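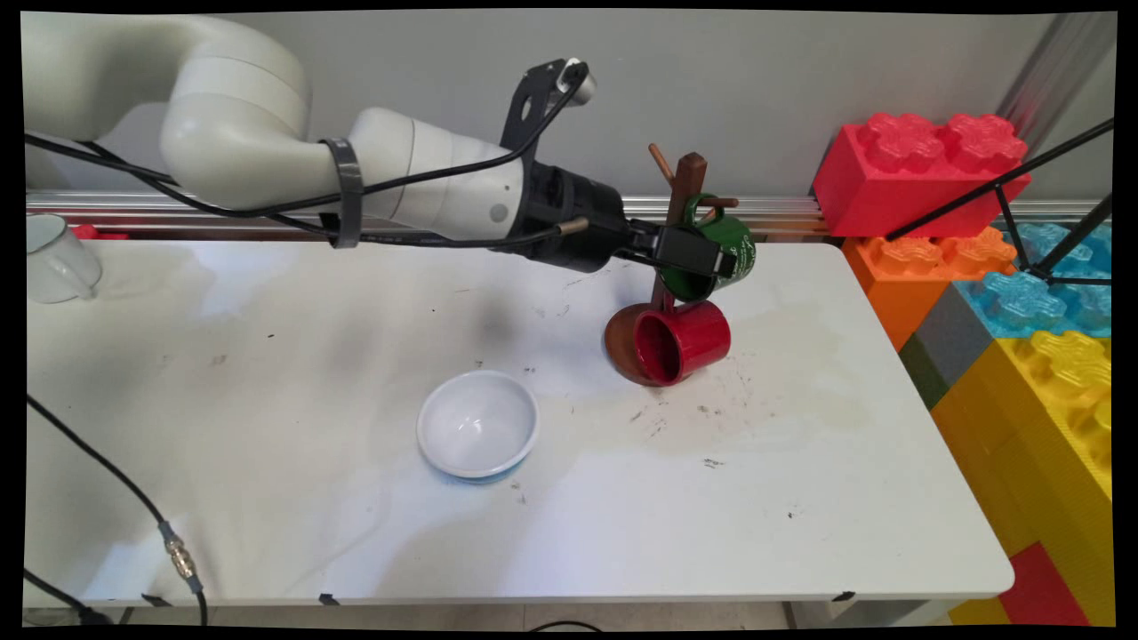
Dark green mug and wooden mug tree.

LUVACH EXTENDS SOFTWARE SUPPORT FOR ANDUS PHONES AND OPENS REPAIR PROGRAM WITH AJAYI

Four years of updates to apply to all current models; walk-in service to be offered at 139 Ajayi stores

Luvach, the maker of Andus smartphones, today announced that every Andus phone now on sale will receive four years of system and security updates, counted from the day the customer buys the phone. The company also announced a repair agreement with the electronics retailer Ajayi, under which owners will be able to bring in an Andus phone for battery, screen and charging port service without an appointment.

Both programs begin in February. Customers do not need to register, and there is no charge for the longer update period.

Until now, Luvach has counted its support period from the date a model first went on sale. A customer who bought a phone late in its sales life could therefore receive a much shorter period of updates than a customer who bought the same phone at launch. Under the new policy, the two customers will receive the same length of support. The purchase date will be taken from the sales receipt or, where no receipt is available, from the date the phone was first activated.

"People keep their phones longer than they used to, and they have told us plainly that they want to know how long the software will last," said Suleiman Okonkwo, chief executive of Luvach. "We had a policy that was hard to explain at the sales counter. The new one can be printed on the box, and beginning with the next production run it will be."

Updates to Lultia

The first update delivered under the policy will be a new version of Lultia, the operating software used on all Andus phones. It includes a redesigned settings menu, a simpler method of moving photos and messages from an older phone, and a battery option that stops charging at 80 percent. The charging limit is off by default and can be turned on during setup or at any later time.

The new version also separates security updates from feature updates. Owners who prefer the present look of Lultia may decline a feature update and continue to receive security fixes for the full support period. Business customers that manage Andus phones for their employees will be able to set this choice for all devices on an account.

The update will be released in stages, beginning with the Andus models that have 16 GB of memory. Other models will follow. Owners will see a notice on the phone when the update is ready to install, and the phone must be connected to Wi-Fi for the download to start. Some carriers test updates before they are released on their networks, and timing may differ for phones purchased through those carriers.

Repair service at Ajayi stores

Under the agreement with Ajayi, trained staff at 139 stores will carry out common repairs using parts supplied by Luvach. Battery replacements will in most cases be completed the same day. Repairs that cannot be done in the store, including damage to the main circuit board, will be sent to the Luvach service center and returned to the store for pickup.

Repairs made at Ajayi stores will carry the same warranty as repairs made by Luvach, and will not affect any remaining warranty on the phone. Prices will be posted in each store and on the Luvach website before the service opens. Customers are advised to back up their phones before handing them in.

Luvach will continue to accept phones by mail for customers who do not live near a participating store. The mail-in service will use the same price list, with return shipping included. 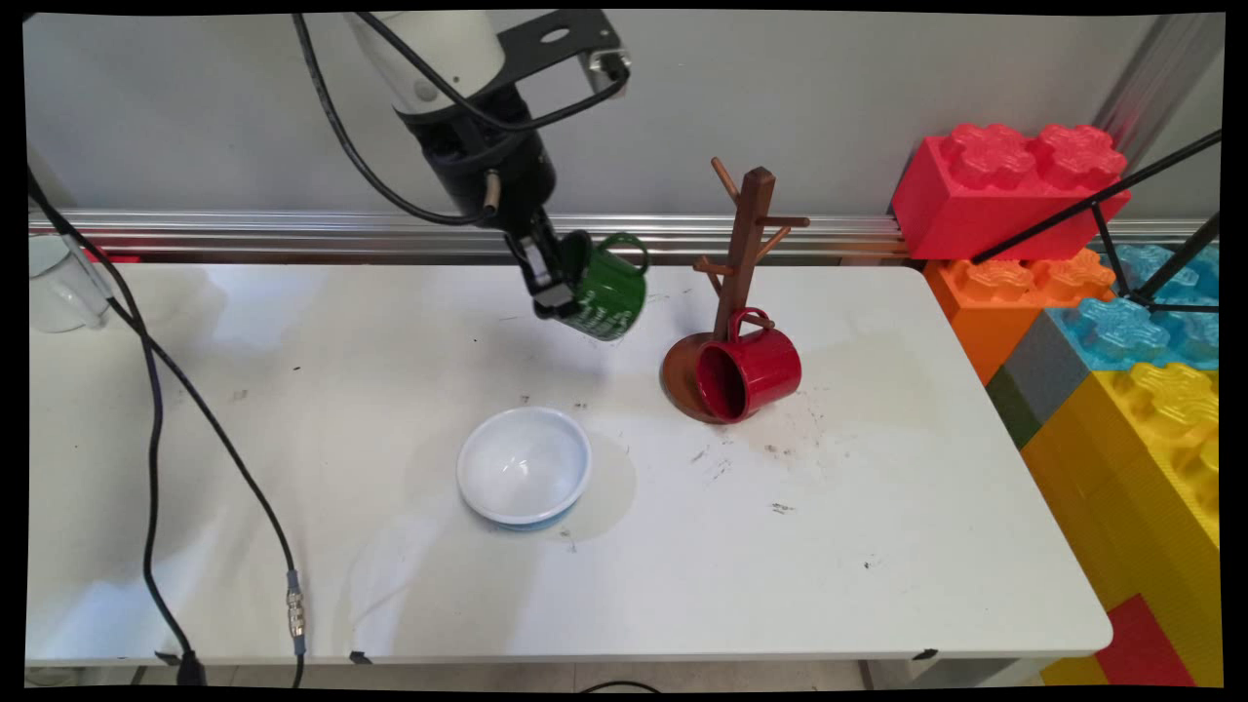 Does the four-year update period apply to an Andus phone bought secondhand?

The period stays with the phone and is counted from the first retail purchase. A second owner receives whatever time is left, and can check the end date in the Lultia settings menu under "About this phone."

Availability

The support policy applies to all Andus phones listed for sale on the Luvach website as of this announcement, and to all models introduced later. Phones that Luvach has already stopped selling will remain on their existing schedules, which are posted on the company's support pages. Refurbished phones sold directly by Luvach will be treated as new purchases for the purpose of the policy.

Ajayi stores will begin accepting phones when they open at 10 a.m. on the first day of the program. A list of participating stores will be available through the Luvach and Ajayi store finders.

About Luvach

Luvach designs and sells Andus smartphones and develops the Lultia operating software. Its products are sold online, through wireless carriers and at retail stores.

About Ajayi

Ajayi is a retailer of consumer electronics, home office equipment and accessories. Its stores also provide setup and repair services for phones, tablets and computers.

Media inquiries may be directed to the Luvach press office through the newsroom page of the company's website.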